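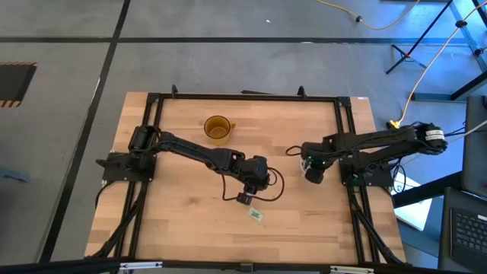 The Farneo plank table on a concrete floor, with the amber mug toward the left.

Farneo Plank Table, order code 1221
Reviewed by Amber Bloxham
Sep 23, 2020

I paid $400 for this table plus $39 for delivery. Farneo sells it with a clear matte oil or with no finish. I took the oil. It has been in daily use since August.

The wood

The top is made of planks joined edge to edge, and they do not match. Some are pale cream, some are tan, and a few have a pinkish brown cast. The product page says color will vary, but the sample photo there shows a much more even top than the one I got. I like the mix. If you want one flat color, buy something with a veneer or a painted top.

Mine has one dark knot. I ran a fingernail over it and it doesn't catch. Terence Marsden bought the same table in the same month and his has no knots at all, so you can't pick. I asked Farneo if they would choose boards on request and was told no.

The joints are tight. I laid a steel ruler across the planks the first week and again before writing this, and saw no light under it either time. We heat the building in winter, so I'll check again once the air gets dry. Wood moves, and one late summer is not much of a test.

Assembly

The top arrives in one piece, wrapped in cardboard and foam. You need a second person to turn it over. Mervyn Hebden helped me and we were done before lunch. The bolts go into threaded inserts. One insert was slightly crooked and the bolt had to be backed out and started again by hand. The instructions are a single folded sheet with drawings and no words. The drawing for the leg brackets is too small. Look at the online copy and zoom in.

There was no wobble on our concrete floor after the feet were adjusted. The feet turn by hand, but they are stiff.

Marks and stains

Coffee wipes off if you get to it the same hour. I left a ring overnight under a different cup and it took a light sanding and a dab of oil to remove. The Somora mug I use most days, the amber one you can see light through, has left nothing so far. Its base is smooth. Anything with a rough clay foot will scratch this wood, so use a coaster or keep it off.

The wood dents easily. I dropped a screwdriver on it and have a mark to show for it. You can steam small dents out with a damp cloth and an iron. I did that once and it mostly worked.

Small things are easy to find on it. Paper packets, screws and pencil stubs all show up against a light top, and I lose fewer of them than I did on the old dark desk.

Compared with the others

Before ordering I looked at the Pravel worktable, which costs less. Its top is thinner and it flexed when I leaned on it in the store. The Baláž is heavier and nicer underneath, but the wait was too long for me.

Service

I wrote to Farneo about the crooked insert. Margareta Căpraru answered the next day and mailed a replacement with a spare bolt. I haven't fitted it, as the original is holding. The warranty runs 5 years on the joints and does not cover the finish.

Good: solid, flat, easy to repair, fair price for real planks.
Not so good: soft surface, tiny drawings, no say in which boards you get.

I would buy it again for a workroom. For a kitchen with small kids I'd look for a harder wood.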